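What the second arm costs

Refurbishers are being offered robots for the dull end of the job. Working out what to set aside for one takes longer than the sales visit does.

By Hiu-tung Tang
25/10/2025

The quote for the arm ran to a single page. The budget that Urs Pichler took to his directors in the end ran to 12, and he says the arm was the easiest line on it.

Pichler manages the teardown floor at Famby, a refurbisher in Toltelton that takes in office computers by the pallet, wipes or shreds the drives and sells on whatever still has life in it. The firm put its first arm on a bench in January. It is now deciding whether to pay for a second, and other firms on the Tanner Road estate are watching what it does.

"People ask me what the robot cost," he says. "I tell them to ask what the bench cost."

The bench needed a proper floor fixing, a guard, its own power supply and a fixture to hold each case still. The fixture was made locally by Gatness, and it had to be made again when the first version would only take one size of tower. None of that was in the original figure. Nor was the fortnight in which two experienced staff did very little teardown work while they learned to set up the arm.

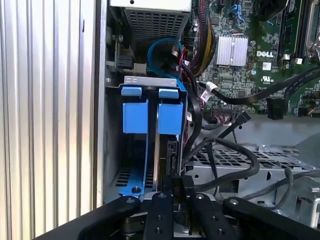 Choosing which machines to start with matters more to the budget than choosing the arm. Famby settled on business desktops, which arrive in large batches of the same model, and on drive removal, which has to be done on every unit before anything else can be signed off. Even so, a desktop is an awkward place to work. A Dell tower with its side off has black data cables hanging in slack loops right beside the blue drive carrier, and the fingers have to come in past them to get near the drive. Pichler's advice is to have the supplier quote against your own stock, cables and all, and to refuse any trial done on a bare chassis.

He also suggests pricing the fingers separately. They wear, they get knocked, and the set that suits one carrier may be no use on the next. Famby keeps 3 spare sets on the shelf and treats them as consumables, in the same column as screwdriver bits and gloves.

Batch size is the other figure to pin down early. Below 100 units of one model, Famby finds it quicker to leave the job with a person, and those pallets go straight to the manual benches. The largest single batch so far was 1202 desktops from one office clearance, and it is batches like that which make the case for a second arm. The trouble is that they can't be booked in advance. Pichler's plan assumes that the new arm will stand idle for part of every month, and he has left that time in the sums.

Leasing was looked at and turned down. The monthly payment was reasonable, but the contract did not cover the fixture or the guarding, and it tied service visits to office hours when the floor runs an evening shift. Famby would rather buy and keep money back for repairs.

The directors meet again next month. Pichler has asked for the arm, two fixtures and a training allowance as one item, so that none of them can be struck out without the others.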